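Talto is what I call the arm project, after the label on the crate its first motor came in. It has now eaten 151 evenings and one good screwdriver.
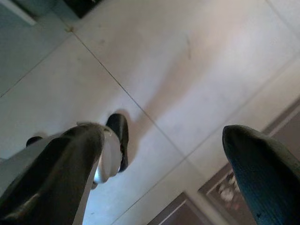
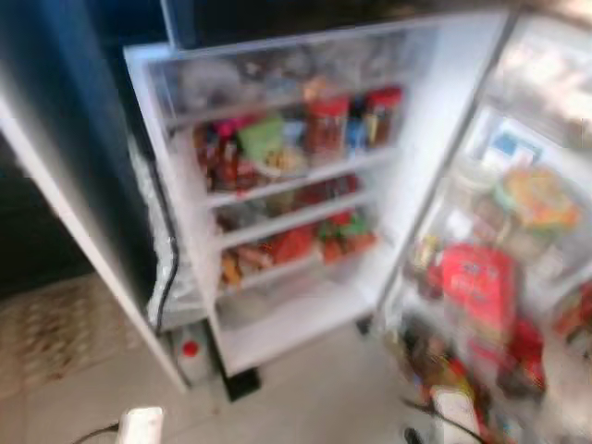
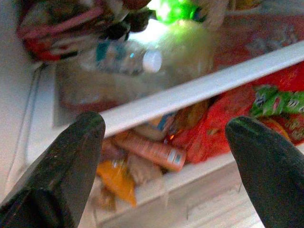
The February goal is modest: fetch one snack on request. Version 7 of the grasp code handles boxes nicely - boxes hold still and have sides. My test list is less kind. The crumpled red package in the lower bin has no shape a planner would respect, and the strip of green-wrapped candies on top of the other red one is worse. I'm starting with the bottle.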